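Remastering and the Missing Noise Floor

Most reissues of small-group recordings are now too clean. I compared three versions of the Ottar Løken quartet session, Bernovora: the first pressing, the early CD, and the new transfer on Amell. The new one has no tape hiss between tracks and almost none under the bass solos. It also has no decay on the ride cymbal past the first second or so. These two facts are connected.

Broadband noise reduction can't fully separate hiss from a cymbal tail. Both sit high in the spectrum, both are irregular, and both are quiet. Set the threshold low enough to leave the cymbal alone and hiss remains. Set it higher and the room goes with it. On the second side Løken plays 30 bars nearly alone, and the space around the piano opens and closes with every phrase.
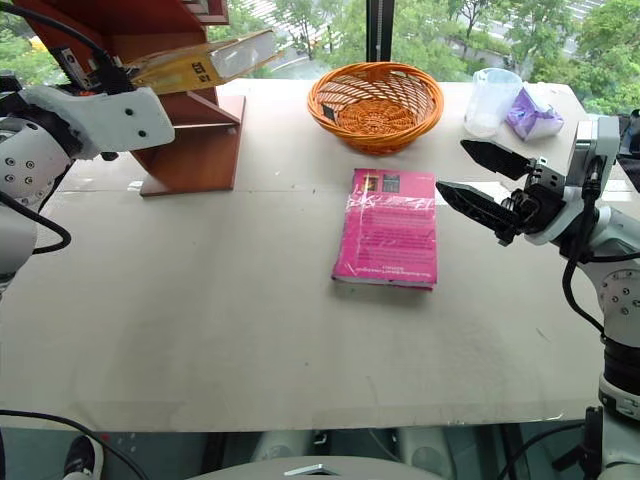
Gunnel Solheim objects that listeners on headphones hear the hiss first and the music second, and that a label has to sell to them too. She adds that the original tape was noisy even by the standards of its day.

I accept the second point. The first assumes that noise at a constant level stays distracting. In my experience the ear discounts it within a minute. It does not discount noise that moves, and a gated transfer replaces a steady fault with a moving one.

The practical answer is to do less. Correct the speed, repair the dropouts, fix the azimuth, and leave the floor where the tape put it.

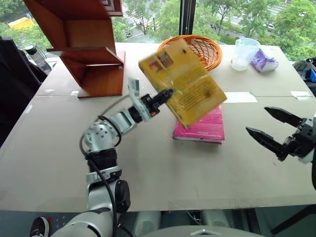
Labels should also print what was done. The Amell notes give the studio, the personnel and the catalog number, 337, but say nothing about processing. One line would be enough: source tape, playback machine, noise reduction used or not used. Climitz has printed that line on its reissues for years, in small type under the track times.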